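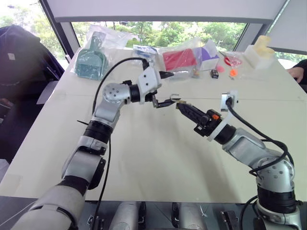 FOR IMMEDIATE RELEASE

Remia opens a sorting table for all the odd little things in your house

Ukham, October. I've run Remia for nine years now, and in all that time the question I get asked most is what to do with the stuff that doesn't belong anywhere. You know the stuff I mean! The scissors that live in three different rooms, the thing still in its plastic bag from whenever you bought it, the small grey bit that must have come off something important. So I'm very happy to say that from this month we're opening our big white table to the public, every Tuesday, for what we're calling the Odds and Ends Table.

It works like this. You bring a bag or a box of bits from home (one bag, please, we learnt that in the trial), you tip it out along the far side of the table, and we help you go through it. Things that get used stay. Things that are still wrapped get opened or passed on. Packets get read properly, which is often the first time anyone has looked at the back of them. Scissors go on a plate while we work, for no better reason than that I like to know where they are.

We ran the trial over the summer with 21 households from Ukham and the villages nearby, and I loved every minute of it. People arrived looking a bit sheepish and left chatting to each other about drawer dividers. One lady found the missing lid of a box she had been keeping shut with an elastic band for years. A father and daughter spent their whole session on hair clips and were perfectly content.

The table is by the window, looking out on the trees, and I'm rather fond of the spot. You get proper daylight on everything, so you can tell a navy button from a black one without walking to the door. Hang your jacket on the back of a chair and make yourself comfortable.

Sessions last 90 minutes and there are places for 6 households a week. The cost is £9 per household, tea included. If you come with children that's fine, they tend to be much more ruthless than we are. Please don't bring medicines, batteries that have leaked, or anything sharp that isn't wrapped up.

The storage boxes and trays we use for the sessions come from Fekete, who have supplied the Remia shop since we opened and who kindly let us have a stack of seconds (scuffed corners, nothing wrong with them otherwise). You can buy the same ones from us on the day if you find you've run out of places to put things, though I'd always say try a jam jar first.

Anything you decide you don't want can be left with us. Plastic tubs, brushes, kitchen bits and craft things in good order go on to Proltent, the swap shop on the other side of the car park, where anybody can pick them up for nothing. I was over there last week to drop off a crate and came back with a colander, so I can't claim it always reduces the amount of stuff in the building.

We've also made a little booklet to go with the sessions, 365 Small Jobs, with one tidying job for each day of the year. None of them takes longer than it takes to boil the kettle. Empty one coat pocket. Match up the felt-tips and their lids. Throw out the takeaway menu for the place that closed. It's free if you book a session and £6 from the shop if you don't.

Booking is open now at the Remia counter or by telephone during shop hours. Evening places went very quickly in the trial, so if you can manage a morning, do! The first session starts at 10am and the last one finishes at 8pm.

Notes for editors

Remia is an independent homeware and storage shop in Ukham. The Odds and Ends Table runs on Tuesdays only. Reporters are welcome to come and sit in on a session, and you're very welcome to bring a bag of your own bits with you. Please let the shop know beforehand so we can keep you a chair.

Ends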